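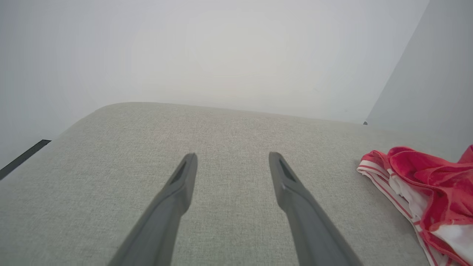
Page last changed December 30, 2020 by Bontu Wubshet

Notebook Index Previous entry Next entry Protocols Search

Garment handling by remote demonstration, Sumia project
Entered by Bontu Wubshet. Operator: Sumeya Lemma.

Purpose. To continue the collection of remote-controlled demonstrations in which the two arms take a small garment from a crumpled state and spread it on the gray cushion. The policy trained on the November set reaches for the cloth dependably but closes on the body of the shirt when it should take a sleeve. The present set is intended to correct this.

Status at start of session: 349 accepted demonstrations. The agreed total under the Sumia plan is 1,000.

Garment. The red shirt with white sleeves and striped trim was used throughout. It is kept in the set for its strong contrast at the sleeve seam, and the operator can find the seam on the monitor without hesitation. The lettering and number on the front also show which face is up, a point that caused labeling errors with the plain garments.

Procedure. The operator sat at the Dristetti console with both leader handles in the neutral position and the grippers open. The garment was gathered in one hand, released over the cushion, and left as it fell. Recording began before either arm moved. The operator was instructed to:

- approach with the fingers well open and low to the cloth;
- take the first sleeve near its end, and hold it;
- bring the second arm across only after the first grip is settled;
- draw the two sleeves apart slowly, keeping both grips at the same height;
- lay the shirt down, open both grippers, and return to neutral.

Demonstrations in which a sleeve was dropped and picked up again were accepted. Those in which the operator stopped to talk were not. 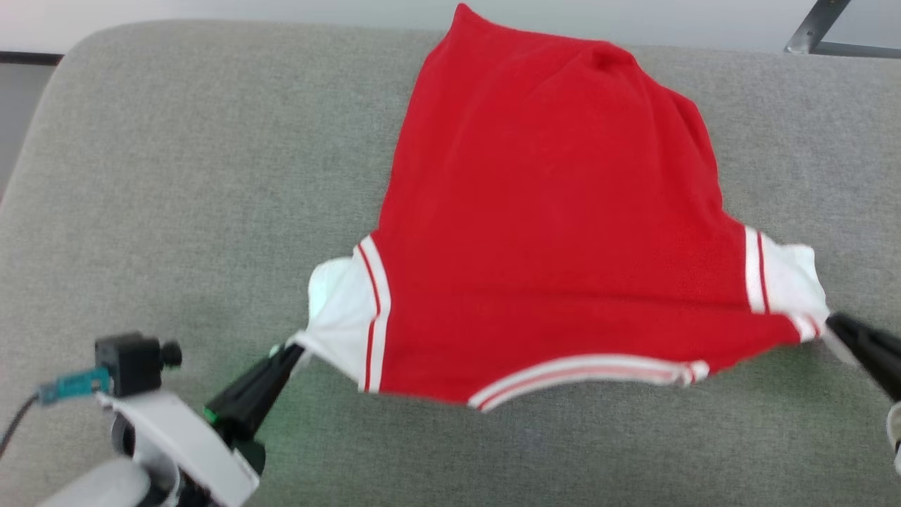
Sleeve grip with both arms, shirt body spread between them.

Observations. The sleeve grip is a sound choice for this garment. With both sleeves held, the body can be squared by small movements of the wrists, and the bottom trim gives the operator a line to judge by. The upper part of the shirt tends to stay bunched. Sumeya Lemma prefers to release and regrasp at the shoulder; I have asked that she do so in every eighth demonstration only, so that the set does not split evenly between two methods.

The wrist views are of more use than was expected during the approach and of little use once the cloth is held, when fabric covers much of the view. Imau has proposed lowering their weight in training after contact. No decision has been made.

A difficulty remains with starting positions. When the garment lands well to one side, the nearer arm does all of the early work and the other waits.
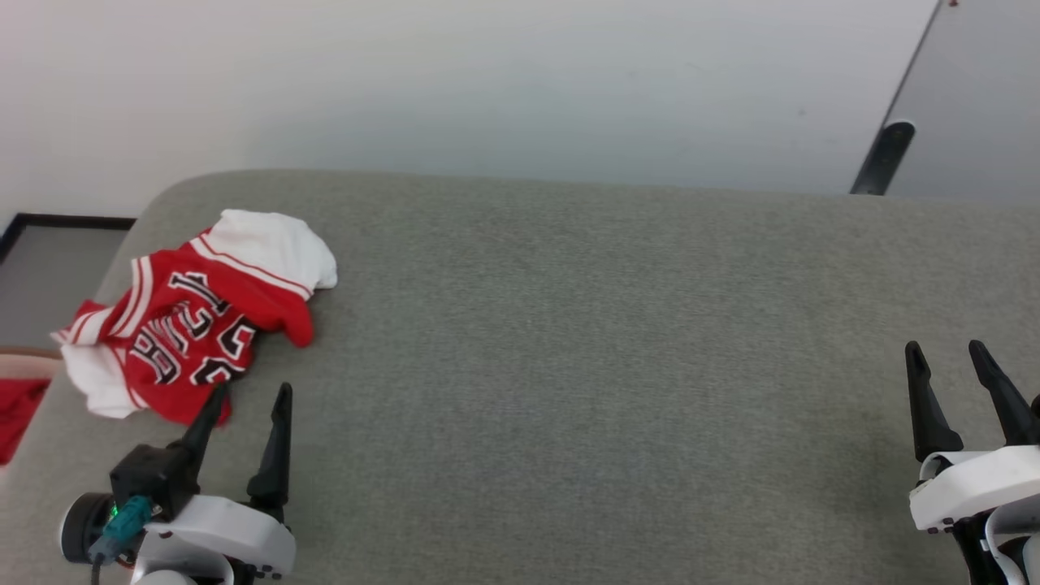
The operator then has two options: drag the shirt toward the center with one gripper before spreading it, or reach across with the far arm. The second is quicker but brings the arms close together, and 6 recordings were stopped by the collision guard for that reason. Dragging is to be the standard method until further notice. It is to be performed as part of the demonstration and may not be done by hand between recordings.

Handle force. The left leader handle is still stiffer than the right. Operators compensate by closing late on that side, and the delay will be learned along with everything else. Alemayehu workshop has the replacement spring on order.

To do:
- relabel the November recordings with face-up or face-down;
- check the time offset between the overhead and wrist views;
- limit each operator to 8 recordings before a rest.

Comments (3)

Sumeya Lemma: On the shoulder regrasp, one in eight is acceptable to me. Please have the console show a reminder. I lose track.

Imau controls desk: The collision guard distance can be reduced slightly if the far-arm reach is wanted later. Send us the stopped recordings first.

Bontu Wubshet: Reminder requested. The stopped recordings are in the shared folder under Sumia, unsorted.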